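The Board Comes First: A Morning at Tredwood

March 9, 2026

I had been meaning to get out to the Tredwood workshop for ages, mostly because my own kitchen has one of their boards in it and I've become a bit of a bore on the subject. So when the owner wrote back and said sure, come by, bring a sweater, I was in the car before I'd finished my coffee.

The shop is at the back of an old feed store, and you smell it before you find the door (maple, a little wax, something toasty from the saw). She makes wooden boards. Play boards, mostly, the kind you set on a table or a rug so a child has one clear place to put blocks down, though plenty of them end up under cheese at grown-up parties. She has been at it long enough that she talks about wood the way my aunt talks about her neighbors.

"Maple doesn't show off," she told me, running her thumb along the edge of one. "You get that soft grain, it's pale, and then whatever you put on it looks brighter. Put a red block on a dark walnut board and it's fine. Put it on maple and it's RED."

I asked how a person gets into this. She laughed and said she got into it by being annoyed. Her kids had a big bin of shape blocks, and every afternoon the bin got dumped on the carpet and then ignored. One day she pulled a leftover piece of countertop out of the garage, sanded the corners and set it on the floor. "They sat down at it like it was dinner," she said. "Same blocks! They'd had those blocks for a year."

That first one was too heavy and had a knot in it that snagged everybody's sleeves. The second was better. Then a friend wanted one, and then the friend's preschool, and by the time she rented the feed store she had a waiting list written on the side of a cardboard box. These days the shop turns out 800 boards in a good year. The best one so far was 880, and she does not want to do that again. "My hands were furious with me," she said.
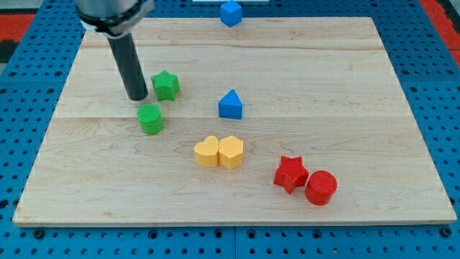
She glues them up from strips, and she was very firm that I should write that down. A single wide plank looks lovely in the store and then February comes, the heat's on, and it curls up like a potato chip. With strips you'll find the seams if you look for them, and she likes that you can. "People ask me if I can hide the seams," she said. "I could try harder to, I guess. But that's how it stays flat. I'm kind of proud of them."

We talked for a long time about blocks, which I hadn't expected. She doesn't make any, but she has opinions! She likes a mixed set with a few shapes that stack and a few that refuse to. Cylinders are the peacemakers, in her view, good on top of anything with a level top. Triangles end a tower, so some kids save them up and some kids can't wait. And stars are trouble.

"A star is a terrible building block," she said. "It's also the one every single child picks up first. So you need it in there."

She prefers blocks with some texture to them, too. Slick ones skate around on a finished board, and a three-year-old takes that personally. She used to buy her testing sets from Lengyel, then switched to Dollari when she wanted softer corners, and now she keeps a drawer with both mixed together and no longer knows which is which. The finish is a wax from Gondonard, rubbed in by hand and left overnight. I asked whether she'd ever tried spraying something on to save time and got a look.

How many blocks should go on the board at once? Fewer than you'd think, she said. Her rule at home was a small handful, with the rest in the drawer. "If you put out all of them, you've made the carpet again. Leave some wood showing. They need somewhere to put things."

I loved that, and I've been clearing my counter differently ever since.

Before I left I asked about care, partly for you and partly for me, as mine has a ring on it from a mug. Wipe it with a barely damp cloth, she said, stand it on its edge to dry, never soak it, keep it off the radiator. For a ring, go lightly with fine sandpaper along the grain, then wax. She turned 61 this winter and is finally training 2 helpers for the sanding, but she still does every last coat herself.

I went home with a board for my niece and a lump of wax in a jam jar. The ring came out on the second try.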